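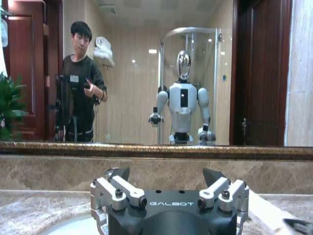 The guest bathroom at Prillcombe is listed on our refit sheet as room 19. Fixtures stay in place, surfaces get cleaned and resealed, and the supplies are restocked last. The vanity counter is beige and gray marble with a white sink basin, and the backsplash behind it is a tan marble with darker veins. Both get the same Cirkon stone sealer, 2 thin coats, wiped off before it hazes. Acid cleaners are kept away from all of it.

## Shower side

The enclosure is curved glass in a chrome frame, with a rounded top rail. Glass is squeegeed from the rail down and the posts are dried by hand. Wall tile is beige with a stone look - grout was last redone in August with Grilance, gray, fine grade. The ceiling vent grille comes off for washing every 13 weeks.

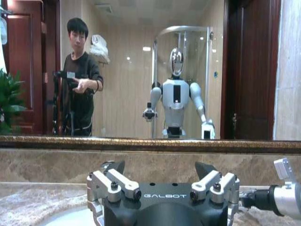

## Sink side

Polished marble shows toothpaste residue quickly, so the counter is wiped toward the basin with a damp cloth and then dried. The overflow hole gets a narrow bottle brush. The faucet is a chrome single-lever model; no abrasive pads. Empty cartons go out with the paper recycling, and tubes stay in use until they are flat.
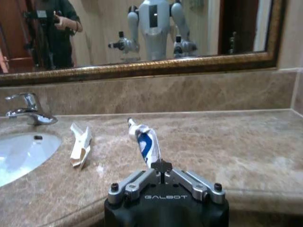
*Toothpaste tube, white with a blue band, and its empty carton by the basin.*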